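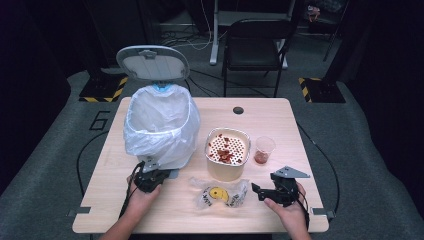
## Lunch with Catherine Cruickshank

Catherine Cruickshank answers her door with a pencil behind each ear, and it takes her most of our first cup of coffee to find the second one. She has been collecting the place names of Clivville and the farms beyond it for longer than she cares to say, and the index cards have by now taken over the dining room, the hall closet and a good part of the stairs.

"I started with the creek," she says. "My grandmother called it the Guthrie, and the county map called it Mill Run, and I wanted to know who was right. Well, they both were! The Guthries had the mill."

That was 400 cards ago. Every card has a name, the spot it belongs to, and whoever told her about it, and she is strict about that last part. She won't write down a name she has only seen in print, and she has turned away some lovely ones on that account.

Most of her names come from people past retirement who grew up walking to school. Keir Tosh, who drove the feed truck for years and knew every gate in the valley, gave her 146 of them in one April, mostly over sandwiches, with a good deal of arguing about where Flustness Hill stops and the Lerkar pasture starts.

"Keir says it's at the fence and I say it's at the spring," she tells me, and she pulls out both cards to show me that she has been fair about it. "We went up there in the rain to settle it and came home still mad at each other. He called the next morning with three more names."

I ask whether she has a favorite. She thinks about it for so long that I start on my notes, and then she says it's Sorry Bend, where the old road doubles back on itself above the ford. She has heard four stories for how it got its name and doesn't believe any of them, though she likes the one with the piano.

A small book is planned, with a fold-out map, and the printer has quoted her for 300 copies. She is still short on the north side of the creek, and she'd like to hear from anyone whose family farmed up there.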